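Gemora: Grapes
Data card, version 2
Last updated 20 August 2020
Maintainer: Eduard Oravec

Summary

Gemora is a set of close-up color pictures of produce, sorted by item. This card covers the grapes folder, which has 1264 files. The other folders (Edley for apples and pears, Sutter for root vegetables) have their own cards.

What is in the folder

Pale green table grapes, by the bunch. No red or black varieties. Most files show part of a bunch at close range, so expect blur on the nearest fruit and plenty of small highlights on the skins. Color runs from light green to yellow-green, and we did not correct it. 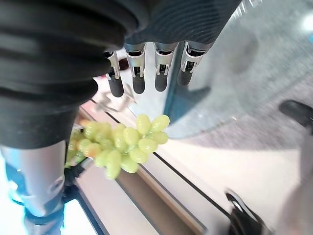
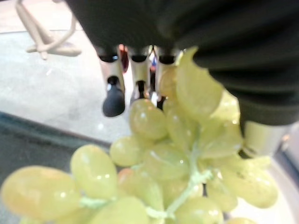 Reading time: 2 min

Labels

Each file has one line in labels.csv: file name, item, bunch number, and a sharpness score from 0 to 60. Score the bunch as a whole. If the grapes on one side are sharp and the rest are soft, the score goes by the sharp part. Single grapes are not outlined.

Bunch numbers start over in each folder. Bunch 4 here has nothing to do with bunch 4 in Sutter.

Known problems

Stems are hidden in many files, so the set is a poor choice for stem detection.
Shades near yellow were labeled "green" in version 1. They are now "yellow-green".
Two label lines have no bunch number. To be filled in by November.

Use

Free for teaching and research. Credit "Clavadow produce set, Gemora". Send label corrections to Eduard with the file name and the line as it should read.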